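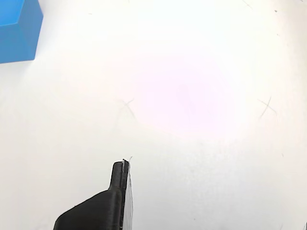 Flemska adds bench calibration to its Grakance gripper service

December 14, 2023

Flemska has extended its Grakance service plan to cover bench calibration of small two-finger grippers. Until now the plan covered replacement fingers and pads only.

Under the new terms, an engineer sets up the customer's arm over a plain white work surface marked with pencil crosses. The gripper is driven to each cross in turn and the offset is recorded. A block is then picked up and set down at the marked points, and the controller settings are adjusted until the error falls within the agreed limit. The standard routine consists of 39 placements. Customers receive the full log as a spreadsheet.

The service supports printed fingers as well as machined ones. Pads are inspected at the same visit and replaced if the gripping face has worn or lifted. Fingers made to a customer's own drawings are accepted, provided the files are sent in at least 7 days beforehand.

"Most of the faults we see are in the finger mounting, and a software update will not cure that," said Kgomotso Radebe, service manager at Flemska. "We check the mounting first."

The calibration visit costs £1,572, including travel and one set of pads. Further pads are £80 a set. Controllers from Eltik are supported at launch, and support for the Venter range is planned for March. Existing plan holders can add the visit at their next renewal.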